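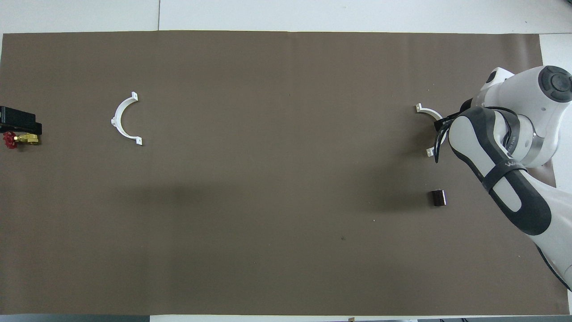 図2 灰褐色のマットを敷いた白い天板とロボットアーム

本サイトはCookieを使用しています。閲覧を続けた場合、Cookieの使用に同意したものとみなされます。[同意する][設定]

4.2 着陸料の徴収方式と未収金の滞留

本節では、地方空港における着陸料の徴収方式が未収金の滞留期間に及ぼす影響を検討する。対象は、KumnessおよびHurnuvariの2空港に定期便を運航する航空会社7社である。Kumness空港では月次の後払い方式が採られ、請求書は翌月に発行される。Hurnuvari空港では4月に料金規程が改定され、便ごとの前払い方式に移行した。

滞留期間は、支払期日の翌日から入金日までの日数と定義した。分割で入金された請求については、最終回の入金日を用いた。係争中の請求は集計から除外し、為替差損益は考慮していない。

後払い方式における滞留期間の中央値は41日であった。長期化した請求の多くは、機材変更に伴う最大離陸重量の修正が請求額に反映されず、航空会社側が照合を求めた事例に該当する。請求システムAtexでは、重量区分の変更に運航実績の再登録が必要であり、この処理の間は督促が停止する。したがって、観測された滞留のすべてを支払能力の低下に帰すことはできない。

前払い方式では期日後の未収金はほぼ生じないが、預託金の残高不足による出発承認の保留が20件を超えた。保留は早朝便に偏り、銀行の営業時間外に追加入金ができないことが主因と考えられる。Gintingモデルによる推計では、保留に伴う遅延費用を航空会社の負担に含めた場合、両方式の費用差は縮小する。ただし、推計値は遅延単価の設定に強く依存する。

なお、航行援助施設利用料は徴収主体が異なるため、本節の分析には含めていない。

コメント（3件）

匿名
係争中の請求を除くと、後払い側の日数が短めに出ませんか。除外件数も載せてほしいです。

空港実務者
重量区分の再登録で督促が止まるのは当方も同じです。改修の見積もりは取りましたが、予算が付いていません。

匿名　2022年9月1日
遅延単価の出典はどの節にありますか。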